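Thursday night is sim night

I've been meaning to write about the robotics club for weeks, and then every Thursday I get home at eleven with my head buzzing and go straight to bed instead. So this is a lunch break post. Bear with me!

We meet in the back classroom on the second floor, and since September we've been split into two groups. Jolán Pintér has the line-follower people. I'm in the other one with Andor and Emiliano, and we've spent the whole fall on two-handed tabletop tasks in simulation. Two arms, two hands with proper fingers, a table, some boxes and a few things to move. Our project is called Minus (Andor named it after our first score, and it stuck).

I thought simulation would be the boring half. I was so wrong. You can try something ridiculous at 7:15, watch it go haywire, change one number and have it running again before your tea is cool enough to drink. We did 573 runs in October alone. On real hardware I think we'd have managed up to 40, and at least one of us would be soldering.

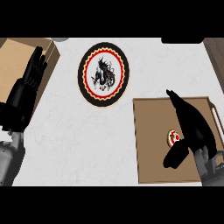

The thing that has eaten most of my evenings is thumbs. Fingers are pretty forgiving, you can close them a bit early or a bit late and they'll still end up somewhere useful. The thumb has to come in at the right angle or small flat things just skate away from you. Emiliano rewrote the thumb approach three times, and the third version is so much calmer to watch that we all cheered. Over a thumb! My sister does not get it.

Then there's friction. I had the cardboard set way too slippery for two weeks and blamed everybody else's code for it (sorry, Andor). Krisztina Lakatos dropped in from the line-follower table, scrolled through my settings for maybe a minute and asked if the boxes were supposed to be made of ice. Fixed that night.

We log everything now, which we should have done from the start. The log file was at run 1266 when I left last week, and I've started coloring the failures by type: dropped, missed, arms got in each other's way. That last group is bigger than I'd like. Next up is getting one arm to wait politely while the other finishes, and I have a half-baked idea for it involving a shared "busy" zone over the middle of the table. Andor thinks it'll deadlock. He may be right, but I want to see it deadlock first.

If you're local and curious, come by at 6:30. Bring a laptop with a decent graphics card if you have one, and snacks either way.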